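Skip to content
Home Pantry Garden House About

6 min read

Sorting out the bag drawer

Mar 8, 2021

The bottom drawer in our kitchen has been the bag drawer for as long as we've lived in this house. It's the deep one to the left of the stove, and it was meant for pots. When we moved in I put a couple of grocery bags in it while I was unpacking, and after that it was decided.

Last week it stopped closing. I'd push it and it would go most of the way and then spring back an inch. I took it off its runners and found a produce bag wadded up behind it, flat as paper, with a receipt from November still inside. So I emptied the whole drawer onto the floor and spent the rest of the morning on it.

I did count, for once. There were 97 bags. That includes the little ones that spare buttons come in, which I don't think should have been in the kitchen at all.

How I sorted them

I started by size and that was a mistake. A big bag that's thin and a big bag that's thick have nothing to do with each other. After I'd made a mess of it I started over and sorted by what the bag is good for.

Grocery bags with handles went in one pile. These line the bathroom wastebasket and the one in the spare room, and we go through them steadily. I kept all of these except the ones with holes.

Bread bags and produce bags went in another. I use bread bags for freezing half loaves and for wrapping paint brushes between coats. Produce bags I use for nothing, if I'm being fair, so most of them went to the store drop-off bin.

Zipper bags got their own pile. I wash these if they've held dry things and throw them out if they've held meat. A few had gone cloudy and wouldn't seal at the corner anymore. Out.

Then there were drawstring bags and pouches with a cord, and these turned out to be the ones worth keeping. I hadn't realized how many we had. Shoes come in them, and so do sheets, and a tent we bought from Dabbas came with four, one inside the other. A bag with a cord stays shut, hangs on a hook, and can be opened with one hand if you've tied it right.

The last pile was packaging that had something printed on it that I'd meant to keep, like washing instructions or a rice recipe. I cut out the two I wanted and taped them inside the cupboard door.

What went where

The grocery bags are now in an empty tissue box, pushed in one at a time so they pull out one at a time. I've seen people fold them into triangles. I tried that for an evening a few years ago and it looked nice and I never did it again. The tissue box holds 16 before it gets tight, and that's plenty. When it's full, any new ones go straight to the drop-off.

Zipper bags stand up in a narrow box that Clumitz tea came in. It's the right width for quart size. The gallon ones have to be folded over once.

Bread bags are rolled together with a rubber band around them. They take up less room than an onion.

The drawstring bags are on hooks inside the pantry door, most of them with something in them. One has clothespins. One has the cookie cutters, which used to be loose in the utensil drawer and would catch on the whisk every time. One has birthday candles, string, and the good lighter. Another has the dried beans that come in packages you can't close again once you've cut them.

The cord matters more than the bag. Thin cord holds a knot well but it bites into thin plastic if you pull hard, and after a while the neck of the bag splits right at the fold. I've lost a few bags that way. Thick cord is kinder to the plastic and slips open if the bag is heavy. What I do now is gather the neck first, with my whole hand, so the folds are even all the way around, and only then pull the cord. If you pull first and gather after, all the creases end up on one side and that's where it goes.

For bags that have no cord of their own I use whatever I have. Old shoelaces are good. So is the cord from a worn-out pair of pajama pants. I bought a spool of thin black cord at the hardware store in Mistham two summers ago for tying up tomatoes and I've hardly made a dent in it, so most of the pantry is tied with that. 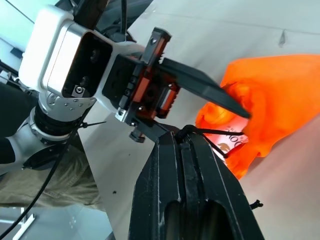 I go around the neck twice and finish with a bow, with one end left long. The long end is the one you pull. My first try had both ends the same length and I kept pulling the wrong one and making it tighter, which is annoying when you're standing there with wet hands and the oven on.

Labels are the other thing. If the bag is see-through enough I slip the label from the original package inside, facing out, and don't write anything. You can read enough of it through the plastic to know what you've got. If it isn't, I put a strip of masking tape low down on the side with the name and the month. Tape near the top gets lost in the folds once the bag is tied shut. Permanent marker directly on plastic rubs off in our pantry within weeks, probably from the bags swinging against each other when the door opens.

I also threw away a bag of bags. It was at the very back, a Skoditach mail order bag, and it was full of other Skoditach bags. We haven't ordered from them in years.

The drawer itself

I washed it out with dish soap and let it dry on the porch. There's a crack along the back corner that I hadn't known about, and I put some wood glue in it and clamped it overnight. It slides better now than it did when we moved in, although some of that is the candle wax I rubbed on the runners.

The pots are in it. The two big ones with lids and the colander. I have to bend down to get them but I had to do that before, only with the added step of moving the roasting pan. The roasting pan is on top of the refrigerator for the time being and I don't love it there.

Next is the cabinet over the sink, where the jars are. I'm short on lids and long on jars, and I want to match up what I can before the weather warms up and I'd rather be outside.

Get new posts by email. Enter your address to subscribe. Join 3,140 other readers.

This site uses cookies. By continuing to use it you agree to their use. Accept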